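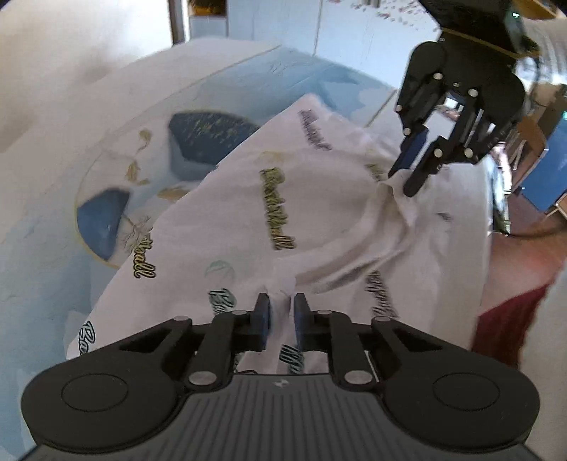 **Figure 3.** Bimanual cloth handling with two grippers, seen from the camera on a hand-held one. Both sets of fingers are closed on the printed cloth.

### 3.2 Collection of hand-held demonstrations

Demonstrations were gathered in two ways. The larger portion was recorded with a pair of hand-held grippers, each carrying its own camera, which the demonstrator moves directly through the task. The smaller portion was recorded by remote control of the two-arm station described in Section 3.1. Both methods store the same quantities per time step: a colour image from each wrist, the six-degree-of-freedom pose of each gripper, and the finger opening. No joint angles are retained from the remote-control recordings, so that the two sources can be pooled without conversion.

The hand-held set comprises 1802 episodes and the remote-control set 304. The difference reflects labour. Kha Âu, who recorded most of both sets, could complete several hand-held folds in the time needed for one by remote control, and a large share of the remote-control time went to re-grasping after the cloth slipped from the fingers. Episodes in which a grasp was lost and not recovered were discarded from both sets. Episodes in which it was lost and recovered were kept, as earlier trials at Nakutby had suggested that recovery behaviour is poorly represented in curated data.

### 3.3 Choice of cloth and work surface

Deformable items were drawn from a household pool of towels, sheets and garments, approximately half of them patterned. Patterned cloth is harder to segment from its surroundings but offers more texture for tracking between consecutive images. The item in Figure 3 falls at the difficult end of this range. It is white, with repeated cursive lettering in black outlined in yellow or teal, and it lies on a light blue and white tabletop that itself carries a large basketball graphic. The lettering reads "Basketball" where enough of it is exposed, and folds elsewhere leave only fragments such as "Ball". A visual encoder that relies on printed features will therefore see the same word appear, shorten and change orientation as the cloth is handled, while a second, unrelated graphic on the table stays fixed.

We made no attempt to neutralize the background. Walls, shelving and doorways were left in view, and lighting was whatever the room provided at the time of recording. Holger Halvorsen's annotation protocol assigns each episode a clutter grade from the first image only. The grade is used for stratifying the evaluation split and is not given to the policy.

### 3.4 Grasp types

Two grasps account for nearly all contacts in the cloth episodes, and both are visible in Figure 3. In the *fold pinch*, the pads close on a gathered fold away from the border of the cloth. In the *corner pinch*, they close on a corner, which is frequently twisted in the process and produces tight wrinkles radiating toward the centre of the item. The nearer gripper in the figure is performing the former and the farther gripper the latter.

The distinction matters for the action representation. A corner pinch can be specified reasonably well by a single target pose. A fold pinch cannot, as the fold does not exist until the fingers or the other hand have raised it, and its location depends on the preceding motion. We accordingly predict action chunks of 64 steps in place of single targets, and both grippers are predicted jointly. Separate prediction for each hand was tested during development and abandoned – the hands tended to pull against one another once both had closed.

### 3.5 Calibration and synchronization

The grippers are matched to the robot end effectors in finger geometry, with the same parallel-link mechanism and pad width. Camera placement relative to the pads is also the same, to within 2 mm. Finger opening is calibrated at the start of each session by closing the pads fully and then opening them to the mechanical stop. Image streams are aligned by hardware timestamp, and any episode with a dropped image in either stream is removed before training.

Pose is recovered by visual-inertial tracking. Tracking was least reliable when cloth filled most of the image, a common condition during the final fold. For those segments the estimate falls back on inertial data until enough of the static background returns to view – the resulting drift is analyzed in Section 5.2.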